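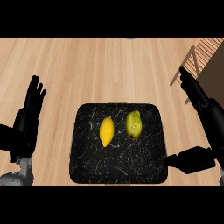 Simulated tabletop, two-handed robot, lemon and green fruit on the black tray. View from the robot's side of the work area.

To: manipulation-methods list
From: Escobedo Laboratory, Simulation Group
Subject: Re: [manip-methods] Randomized backgrounds and the fruit tray tasks

Dear list members,

The Simulation Group at Escobedo thanks the Keltel group for its message, which is quoted in part below. We answer the three points in order and add one result that was not ready when we first announced the tray tasks.

> On the tray tasks: we have trained on your released episodes and see
> the same general pattern you reported. Policies trained with a single
> background do well on that background and poorly elsewhere. Our
> questions are these.
>
> (1) Was the camera position varied together with the furniture and
> surface textures, or was it held fixed? The release notes can be read
> either way.
>
> (2) When an episode is marked as a failure, does that include cases
> where the correct fruit was lifted but the other one was moved?
>
> (3) We find that the hand which is not in use drifts during the reach.
> Is this in the demonstrations, or is it something our policy has
> learned by itself?
>
> We would also be glad to know whether Stemley is still the recommended
> version for new work.

On point (1), the camera was held fixed relative to the robot base in all released episodes. What changes from one episode to the next is the surface under the tray, the tray itself, the position of the fruit, the furniture beyond the work area, and the lighting. The wording in the release notes was ours and was unclear. It will be corrected in August. Groups that have added their own camera variation during training should say so when they report numbers, as the two settings are not comparable.

We are also asked from time to time about the black bands above and below the view. They are padding. The renderer produces a wide image, and the policy expects a square one, so we fill the remainder with black before resizing. Please do not crop them out if you intend to use our released weights. One group did so and lost a good deal of accuracy before the cause was found.

On point (2), yes. An episode counts as a success only if the named fruit is lifted clear of the tray and the other fruit stays within its starting area. We considered a looser rule and decided against it. A policy that sweeps both items off the tray and happens to hold the right one at the end has not learned what the instruction says. The looser score can be computed from the log files by anyone who wants it – the final position of every item is stored.

On point (3), the drift is in the demonstrations. The operators controlled both arms at once, and small movements of the idle hand were recorded along with everything else. We did not remove them. In a side study we replaced the idle arm's commands with a constant pose and trained again with no other change. Success on unseen backgrounds was slightly better and the reaching motion was visibly smoother, but the policy then did poorly on the later tasks that require both hands. Our present advice is to keep the recorded commands unless the work concerns single-hand tasks only.

The additional result concerns how many backgrounds are needed. We trained the same policy on 3, 25 and 96 distinct backgrounds, keeping the total number of demonstrations equal in each case. Each policy was then tested on 32 backgrounds that appeared in none of the training sets. The step from 3 to 25 gave most of the benefit. The step from 25 to 96 gave a much smaller gain, and for the lemon there was no gain we would be willing to defend. The green fruit remained the harder of the two in every setting. We believe its shape is part of the reason, as grasps near the narrow end tend to slip, but we have not tested this separately and would welcome work on it.

We would caution against reading too much into the comparison. All of these tests were done in simulation, with one robot model and one pair of hands. Contact between the fingers and the fruit is simplified, and the fruit does not deform. A study on hardware is planned with Celtton, and we will report to this list when there is something to report.

As to versions, Stemley remains the recommended release for new work. The earlier one will stay available for those who need to reproduce older tables, but we no longer correct errors in it. Please state the version in any paper or report.

Requests for the background list and the test seeds may be sent to the list address. We would ask that groups hold the test backgrounds out of training, including any pretraining of the image encoder.

With regards,

Simulation Group
Escobedo Laboratory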